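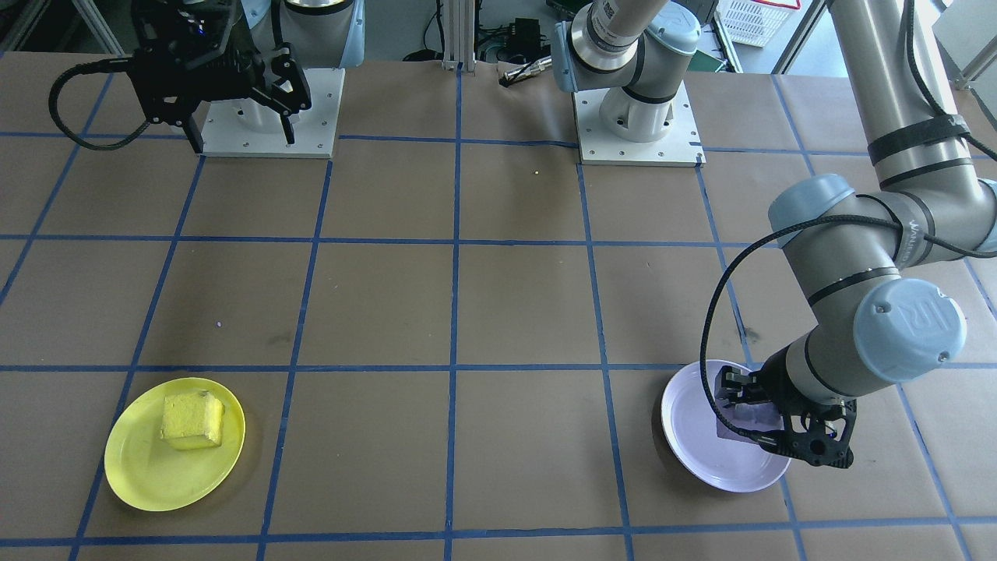

Figure 2. Brown paper work surface marked off into squares with blue tape.

4.1 How people talk about sharing a table

I went into this part of the study expecting complaints about noise. What I got, in interview after interview, was furniture. We collected 292 diary entries from people at Mevar and Urrego who had given up assigned desks, and 189 of them mentioned a table, a shelf or a drawer before they mentioned a coworker. I found that funny at first (my notes from April just say "drawers again!").

The entries from Mevar were the longer ones. People there wrote about where they put their bag, who got the window side, and whether leaving a mug behind counts as a claim. I coded the mug entries as "soft claims" — a label I borrowed from my own earlier work on library seating.

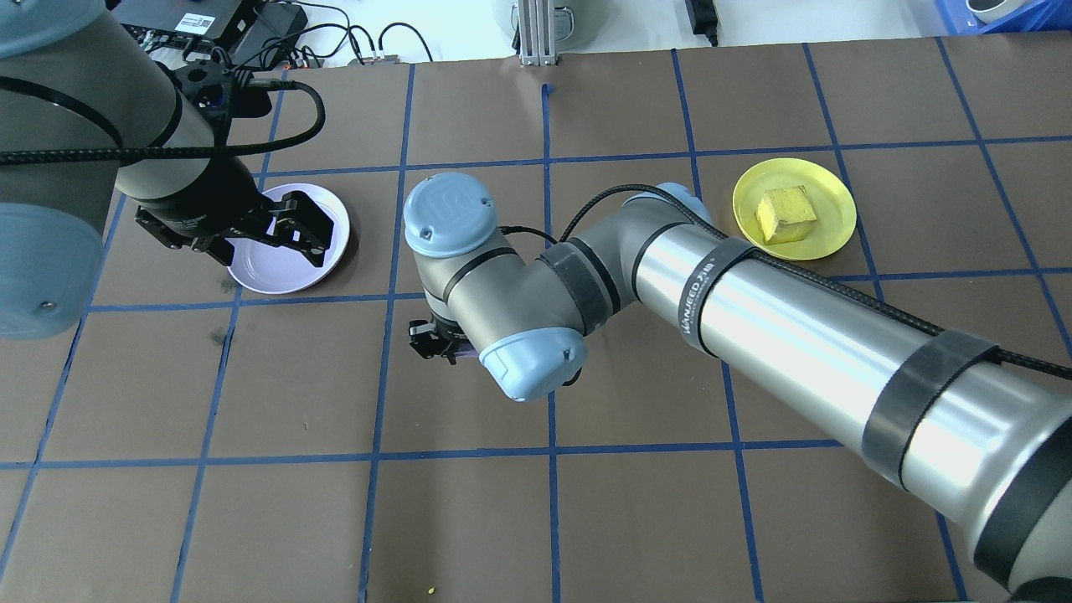

Urrego was a different story. Only 13 entries used any language of ownership at all, and most of those came from people who had started before the move. I don't want to push that too far, as the diaries there ran for a shorter time and several writers skipped their afternoon entries.

When I shared an early draft of this section, I got pushback on the word "claim."

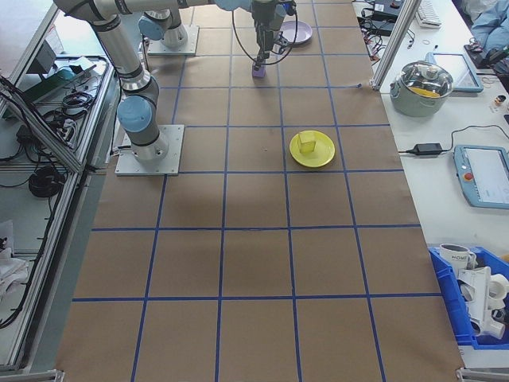
Fredy Chávez objected that a mug might just be a mug, and that I was reading territory into plain forgetfulness. He wanted the late-day entries coded separately, so I went back and did that. The soft claims dropped a bit at Mevar and stayed put at Urrego.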